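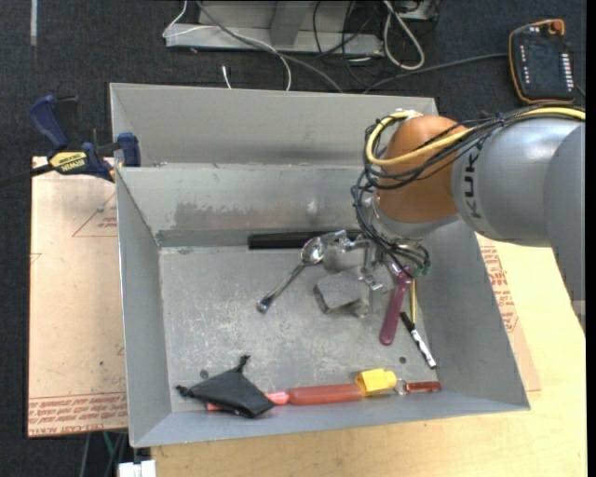 The best drawer in any house is the one that won't shut. You know which one I mean. It lives in the kitchen, usually under the kettle, and it takes in everything that has no other home, and I have spent most of this summer asking people to let me look inside theirs. Tip one out into a big metal bin, as I've now done more times than is dignified, and you get the same wonderful nonsense every time: a shiny spoon lying next to a rough gray block with a speckled top, a black pouch, a marker, something long and black, a thin yellow stick of a thing that might be a pencil. The spoon belongs with the other spoons. Everyone knows that. It has been in with the pens for years all the same, and I find that I love it for staying there.

I came to all this by way of Tamer Daher, who runs the Saturday sorting mornings in Bestham and who first told me, over a very strong coffee, that I was throwing away the interesting half of my own belongings. Tamer trained as a joiner and still has the hands for it. These days he spends his time helping people go through drawers, toolboxes, biscuit tins and the pockets of old coats. He doesn't call it decluttering. "That word makes people feel they've done something wrong," he told me. "I say we're having a look."

Having a look goes like this. You bring one container from home, whatever you like as long as you can carry it. You tip it out. Then you leave it alone for 13 minutes, hands off, and talk about something else. Tamer is strict about this and I couldn't see why until I tried it. My own offering was a shoebox from the cupboard under the stairs, and in the first minute I'd have binned the lot. By the end of the wait I had spotted my grandmother's button hook and the key to a suitcase I'd cut open with scissors in March.

After that comes the slow part. You pick up each thing and say what it is. Out loud! It sounds daft and the first few people round the table always go pink, but it works a treat, and it gets very funny once somebody picks up an object that no one in the room can name. We had a small brass hoop with a spring in it that went round all of us twice. Anas Harb thought it was off a curtain rail. A retired plumber said certainly not. It came home with me in the end and it's sitting on my windowsill, still unidentified, looking smug.

Anas is the other half of the Bestham mornings, and he is the tools man. If a thing has a handle he wants to hold it. He'll tell you which end of a scraper has done all the work by the way it's worn, and whether its owner was left-handed, and he'll do it with such pleasure that you go home and look at your potato peeler with new respect. He's fond of a bright handle, too, for the sensible reason that you can find it again. His own workshop things are done in bands of red and yellow enamel, and he has no patience at all with anyone who makes a garden trowel in green.

What surprised me was how little gets thrown out. I had expected bulging sacks by lunchtime. But the aim is to get things back to where they'd be useful, and a drawerful turns out a lot of orphans that only want reuniting. Screws go back to the shelf they fell off. Pens get scribbled with, and the ones that write are kept. Tamer went through his own house this way last winter and kept a tally in a notebook, as he does with everything, and it came to 760 objects from nine drawers. Of those he got rid of 156. The rest he moved, mended or gave to someone who'd been looking for one.

The giving away is my favourite bit. There's a long shelf by the door at Bestham, and anything you don't want goes on it with a paper tag saying what it is and what it's good for. People write lovely tags. "Spoon, lost its brothers, excellent for jam." "Half a candle, two power cuts left in it." I picked up a pair of pinking shears from that shelf which cut better than the ones I paid good money for, and I left behind a fish slice that had been annoying me since my first flat.

You don't need to live near Bestham to have a go, and you don't need any kit to speak of. A deep tray or a metal tub is best, something with sides, so that the ball bearings and the dried peas stay put. I used a roasting tin to begin with and it was fine until I got to the marbles. Choose one drawer and only one. I know somebody who got carried away and did the whole of her kitchen in an afternoon, and she ate her tea standing up in the hall.

Do it with another person if you can. Children are brilliant at this, far better than adults, because they ask what everything is for and won't accept "bits" as an answer. My niece spent an hour with my shoebox and set up a small hospital for things with parts missing. She had a ward for lids. Three of the lids have since been matched to their pots, and she asks after the others whenever she rings.

Then comes the question of what goes back in. Anas says a drawer should hold what you reach for in a hurry: scissors, string, tape, a pencil that's sharp, matches, a small screwdriver. Tamer agrees with all of that but would like it noted that you should also allow one thing for no reason. His is a glass stopper. Mine, at the moment, is a cotton reel with a nail through it that my father made into some sort of spinning top, and I see it every time I go looking for the tape.

I've done almost 28 drawers now, counting other people's, and I'm not tired of it yet. My neighbour has just told me about a dresser in her mother's house that hasn't been opened since they moved in. We're starting on the top left, on Sunday, after lunch.

The Bestham mornings carry on through August 2026, from ten o'clock, in the long room behind the library. Bring one container and a cushion, as the chairs are hard. Tea is free and there's usually cake.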